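Brirkero Gatton review: eight months of working in somebody else's building

I run a two-person bookkeeping business, me and Shirin Kiani, and for the last 8 months we've paid for a membership at Brirkero's Gatton location. A few readers wrote in after I mentioned it in the newsletter, mostly asking whether it's worth giving up a proper lease. So this is the long version.

A bit of background first. We had a little office over a dentist for years. The rent went up every spring, the heat was either off or tropical, and the landlord took so long to fix the lock that I started carrying my laptop home in a grocery bag so it wouldn't look like a laptop. When the lease ended in October we looked at another small lease across town, a sublet from a law firm, and Brirkero. The sublet fell through, and the other place wanted a deposit that made Shirin laugh out loud in the hallway.

What we pay

We're on the plan they call Team, which costs us $1,000 a month for the two of us. For that we get two assigned desks, the door app, mail handling, coffee, and a pool of meeting room hours that gets topped up on the first of the month. Unused hours don't roll over. I wish they did! Tax season eats our whole allowance and then in summer we hardly touch it.

You can go cheaper with the floating plan, where you sit wherever there's a seat. I tried that for a while before Shirin joined me and it was fine for email days, but I like to leave a stack of paper somewhere and find it in the morning. If your whole business lives on a laptop you might not care.

Signing up

Easy, mostly. Kanako Sakai runs the front desk and she had us in the system before I'd finished my coffee. The contract is month to month with a notice period of two months, and I'd read that part slowly, as I missed it the first time through. There's also a setup fee that isn't on the price page. It wasn't big, but I do books for a living and I don't like finding a line item I wasn't told about. I complained, they took half of it off, and we've been friends since.

The desks and the quiet

The desks are big enough for two monitors and the chairs are decent. I have a cranky lower back and I've stopped bringing my cushion, so there you go. Mornings are very calm. After lunch it gets louder – there's a sales team near us who like to take calls standing up, and one of them has the kind of voice that goes through headphones. I've moved to the phone booths on bad afternoons. They're stuffy if you stay in past half an hour, and the fan comes on with a rattle, but the door seals well and clients tell me I sound clear.

Internet has been solid. We've had 2 outages that I noticed, and both times I was back online before I'd worked out how to use my phone as a hotspot.

Meeting rooms

My favorite thing about the place, and also my biggest gripe. The rooms themselves are lovely: good screens, whiteboards that really wipe clean, doors that shut. Clients sit down and visibly relax, which never happened over the dentist. The booking app is another story. It's made by a company called Umus and it logs me out every few days, and it shows rooms in an order I can't make sense of. Twice I've booked the wrong one and had to do the awkward shuffle with my client in tow. Kanako sorted us out both times, but she shouldn't have to.

The small stuff

Coffee is good, from a local roaster, and there's a proper grinder. Printing is included up to a limit, and the limit is stingy if you're in a paper business like mine. We went over in March by 71 pages and got charged for every one. Parking is free after 5 p.m. and a pain before that. The mail service is great – they text you when something comes in, and they'll hold packages if you're away.
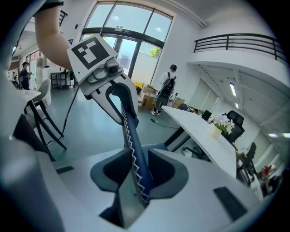
Can you use the building as your registered business address?

At Gatton it's included with the Team plan, but on the floating plan you pay extra for it each month, and you'll need to fill out a form at the front desk before you put it on anything official.

Did it bring us any business?

I went in not expecting any, and I'm a little embarrassed by how wrong I was. We've picked up three clients just from standing near the coffee. Itsuki Ishida, who imports kitchen knives, was the first. He'd been doing his own books in a spreadsheet and had got himself into a real tangle over sales tax, and now we do his quarterly filings. I wouldn't join for the networking alone (the organized mixers are a bit stiff, lots of name tags), but sharing a kitchen with people does seem to work.

How it stacks up

I did a trial week at Iwasaki, the newer place by the station. It's prettier and the booking app there is miles better. It was also packed, the assigned desks were smaller, and they wanted a full year up front. For a company that's hiring quickly it might suit, and they do have bigger private offices. For two people with filing trays, I'd pick Brirkero again.

Would I renew?

We already did, last month. I asked for a few extra print pages and got them, so do ask. Shirin would like me to mention that the thermostat is locked and set for people who run warm, and that she keeps a sweater on the back of her chair all year.

My score is four out of five. I'd go higher if they fixed the app and put the setup fee on the price page where it belongs. If you're thinking about the Gatton location, book the free day pass and go in the afternoon, when it's at its noisiest, and try a call from one of the booths while you're there.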